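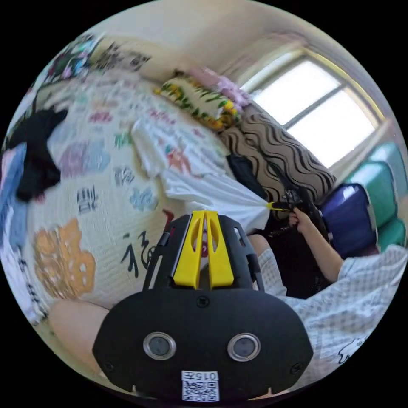 Prepared by Castetti Member Services | Flanudance Member Guide | Revised June

Section 9: Registering a Character

Members must register a character before posting in any shared story on Flanudance. Guests may read stories but cannot register.

1. Sign in and open My Characters, then select New Sheet.

2. Enter the character's name. Titles and clan names are entered in the separate Title field.

3. Choose a home setting. New members may select Ukville or the Pavliuk Isles. Other settings open once three posts have been approved.

4. Complete the Summary field. The limit is 255 characters, including spaces. Text beyond the limit is removed when the sheet is saved.

NOTE: The summary is shown to all readers. Plot secrets should be entered under Private Notes, where only story hosts can view them.

5. Describe the character's appearance, species and temperament in the Profile field. Colour names may be written in full or chosen from the list.

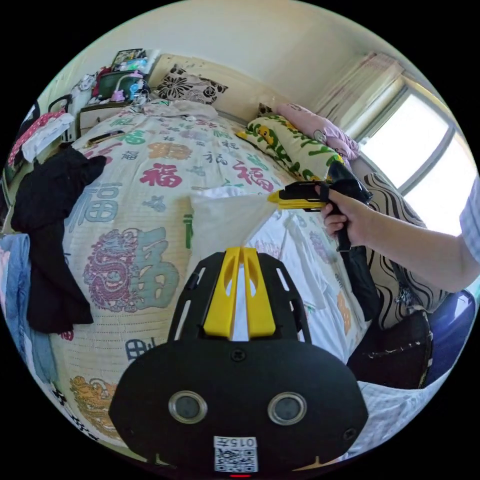 6. Assign abilities. A new character may hold up to 3 abilities, each with a stated weakness. Sheets listing an ability without a weakness will be returned.

7. Select Submit for Review. The status changes to Pending. The sheet cannot be edited until a moderator has replied.

CAUTION: Deleting a sheet also removes the character from every story in which it appears. Posts are kept, but the author's link to them is lost and cannot be restored. To rest a character, use Set Inactive.

8. When the status changes to Approved, open the sheet and record its number. Story hosts will ask for it when a member applies to join.

NOTE: Sheets carried over from the former Pavliuk board are numbered 1 to 138 and do not require a new review. For transfers between settings, see Section 10.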